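The Zerkwood Bench Cell: one arm, one board and a lot less wrist strain
Last updated: September
4 min read

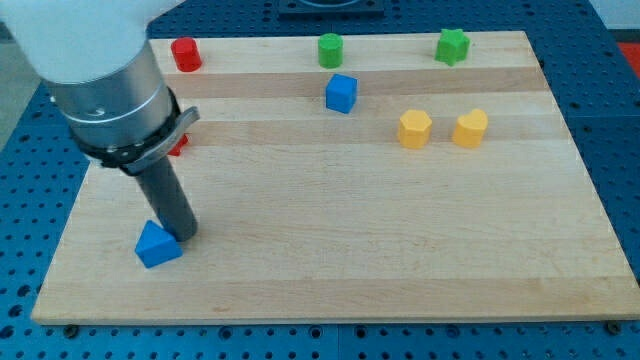 The cell at work on the bench, with the plain rod fitted and the coloured shapes out on the board.

I look after the bench equipment at Skorkham, so I'm the one who gets the emails when people want to know what the Zerkwood cell does, what it costs them in floor space and whether it's coming for their job. I've put the lot on one page so I can stop typing it out (and so you can have a proper read with a cuppa before you ring me!).

What it is

It's a robot arm and a bench with a grid of holes in the top, sold as a single kit. You bolt your work to the grid, fit a tool on the end of the arm and show it what you want shifted. The standard job is sorting and presenting: parts come in any old how, and the arm nudges them to where the next person can reach them. With the rod on, it pushes. It doesn't pick anything up. People are often a bit let down by that until they see how much of their day is sliding small things from one side of a tray to the other.

The shapes on the board are what we train on. They're bright, they're easy to tell apart from across the room, and you can knock a star or a heart around all arvo without hurting anything that has to go to a customer. Every new operator starts with them, me included, and I was hopeless at it for the first week.

What changed for us

We put our first cell into the kitting room at Arkamby, where the crew make up 1,000 small packs on a normal shift. Before that, everybody did their own sorting at their own bench, leaning forward with one arm out, and by smoko you'd see people shaking out their hands. Now the cell does the sliding and the crew do the checking and packing.

Nobody lost hours over it, and I'd want that in writing before I agreed to another one. The jobs did change, though. Two of the packers now set up the cell and look after its programs, and they got a pay grade for it (it took longer to organise than the robot did). A couple of others miss the old way. Sorting was the bit where you could have a yarn without thinking, and checking needs your eyes the whole time. We rotate people off it more often now and that's helped, but I won't pretend it's fixed.

The Huaranga site went the other way and put the cell in before talking to the crew. It sat under a sheet for most of a season. Please talk to your crew first.

What's in the kit

- The arm, with a latching tool coupling at the wrist
- Bench top with hole grid, in panels
- Practice board and shapes
- Rod tool, grey, rounded tip
- Pendant, cables and the setup guide
- 42 fixing bolts, and you'll want spares as they roll away

Handy to know

The full kit weighs 151 kg, so get the trolley and don't be a hero. It takes 2 people to set the bench level and most of a morning to do it well - skip that and you'll be chasing little position errors for weeks.

Swapping a tool is quick once you've got the knack of the lever. Stop the arm first, every time, even if you're only having a look at it.

Keep a clear patch in the middle of whatever board you use. Crowding the work is the most common mistake I see, and the arm ends up shoving one part into the next. If you've got a lot of pieces, park them along the back edge and bring them forward a few at a time.

It's quieter than people expect. You can have the radio on.

Who it doesn't suit

Anything floppy, anything sticky and anything you'd cry over if it went on the floor. If your parts change every day, you'll spend more time teaching the cell than using it, and a good pair of hands will beat it easily. Long runs of small, solid pieces are where it earns its spot.

Ordering and trials

Skorkham does a trial loan before you commit, and I'd much sooner you took that up than bought off a web page. I come out for the setup and stay for the first shift, and your operators get time on the practice board before any real parts go near it. Bring the sceptics along - they ask the best questions and they usually end up being the ones who run it.

Contact the Skorkham bench equipment desk | © Skorkham | Back to top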